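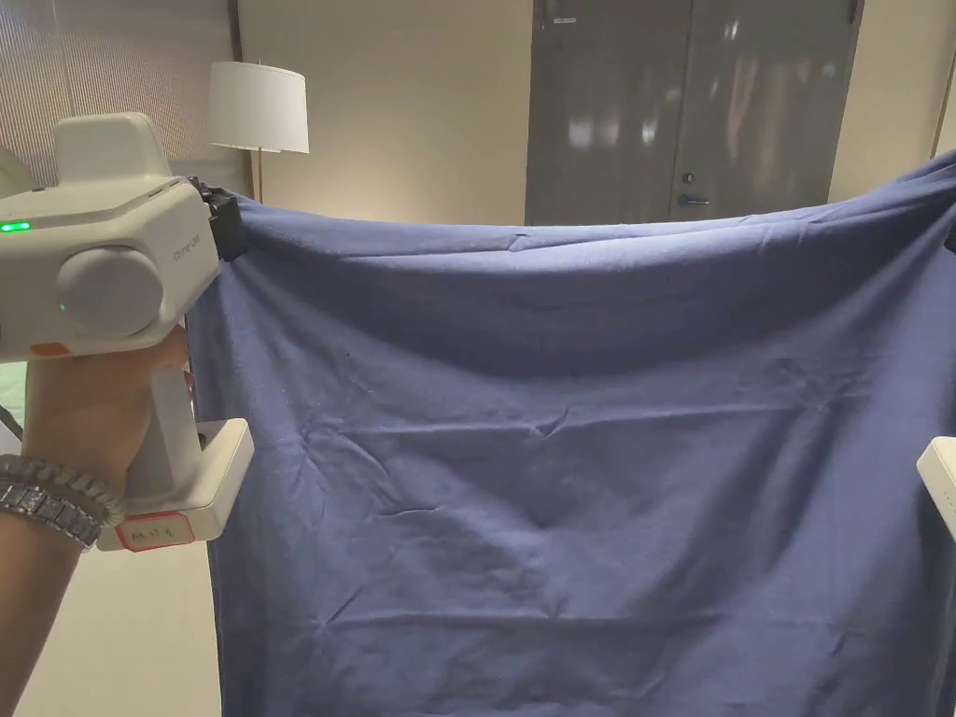
Navy one held up by the top corners. Click to enlarge.

Print this message | E-mail to a friend
Filed under: Household Linens, Folding & Storage

From: Subira Mwaipopo
To: Dasstead Home Keepers list
Date: March 25, 2019
Re: Big dark sheets and how to fold them

Hello everyone, and a special hello to the new folks from Tunstall who joined over the winter!

Someone wrote earlier:

> I have a navy flat sheet, 104 inches on the long side, and I
> can't get it folded without half of it landing on the floor. It
> also seems to collect every bit of lint in the house. Do you all
> fold on the bed, or standing up? And does anybody iron these?

I've gone back and forth on this for years (my sister in Urcombe folds everything on the bed and won't hear otherwise), but I've settled on standing up, at least for the first fold. Take a top corner in each hand and hold them out as wide as you can, high enough that the hem clears your toes. You'll get a sag along the top between your hands, and mine usually has a long crease running off across the middle as well. Give it a good snap or two, then bring one corner over to meet the other and run your free hand down the edge. After that I do move to the bed, where you can smooth it flat and fold it in thirds.

As for lint, oh my, dark blue shows everything. Those little specks turn up on mine too, and I go over it with a damp washcloth while it's laid out. Washing it apart from the towels has helped more than any roller I ever bought.

I don't iron mine. I did up until last December, when I looked at the pile and decided life was too short! Folded while still a bit warm from the dryer, it comes out fine for us.

Does anyone still have the shelf dividers from the Dokgate shop? I'd love two more.

Warmly,
Subira

This site uses cookies to remember your list settings. Accept | Learn more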